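Nurnia kitchen set – gallery, July batch

Quick page so people stop asking me where the pictures went. Bit of background, then captions, then whatever I forgot. Notes are mine, the typing too, sorry.

**What we're doing.** Collecting examples for the learning system. Someone drives the hand through a kitchen job in simulation, we save the run, the system learns from the pile. Jobs are dull on purpose. Put a plate somewhere. Pick a spoon up. Move a bowl along the counter. Target for this batch is 200 runs kept, spread over 20 layouts. Kept means kept – bad ones get binned before they count.

**Who's driving.** 2 of us on the sticks, me and Urs Ruchti. Urs is steadier and slower. I'm quicker and knock things over. Both styles go in, the learner needs to see more than one way of getting to a plate. We swap after every 20 runs or the wrists go.

**Kitchens.** Three lots of rooms, named by whoever built them:

- Brornent – long galley, narrow counter, easy to reach everything. Good for warming up.
- Zeng – the one with the island. Hand tends to clip the stools if you come in low. Come in high.
- Pranley – sink under the window. Most of the washing-up jobs live here. More fiddly than the other two put together.

**How a run goes.** Load the layout. Read the job line out loud (yes really, Urs started it and it stops you doing the last job again by mistake). Start recording. Move. Let go. Hold still for a moment before you stop the recording, the learner needs a clean ending. Write the job line in the sheet, in plain words, the way you would say it to a person. "Put the spoon on the plate." Please no "relocate utensil".

**What gets binned**

Hand goes through the worktop. Object shoots off across the room. Driver changes their mind half way and starts a diffrent job. Job line doesn't match what was done. Long pause in the middle while somebody answers the door.

What does NOT get binned: a missed grab followed by a proper one. Those are gold. We binned a load of them early on and the learner had no idea what to do after a miss, just sat there squeezing air. So leave them in, tick the "second go" box.

**Gallery**

Pranley, sink job. Red ball is the hand, for anyone new. Plate in the left basin, black utensil standing over it, and the hand right in front – which hides part of the plate and the divider from this view.

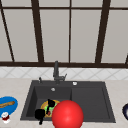

Sink jobs need the slow setting. Deep basins are where I lose most of my runs, you come down thinking there's room and there isn't. Urs goes in from straight above and stops short, then nudges. Copy Urs.

Also vary the approach. If every run comes at the sink from the same side the learner picks that up as a rule and gets stuck the moment a layout is flipped. Left, right, over the tap, whatever works. Same for the start position – don't leave the hand parked where the last run finished.

Colours: leave the random colours on. I know some of the crockery looks daft. The learner was going by colour in the first batch and would reach for anything blue when asked for a plate, so the mix stays.

**Still to do**

- Finish Pranley. Sink jobs first, counter jobs after.
- Check job lines for spelling before they go in (I can talk)
- Redo the Zeng stool ones
- Second go box is missing from the old sheet, use the new sheet
- Ask Urs which version of the slow setting he has, mine feels jumpier

More pictures when the Brornent runs are sorted. If you want to have a turn driving come by after 4pm, the machine is free then and teh chair is comfier than it looks. Bring your own mug.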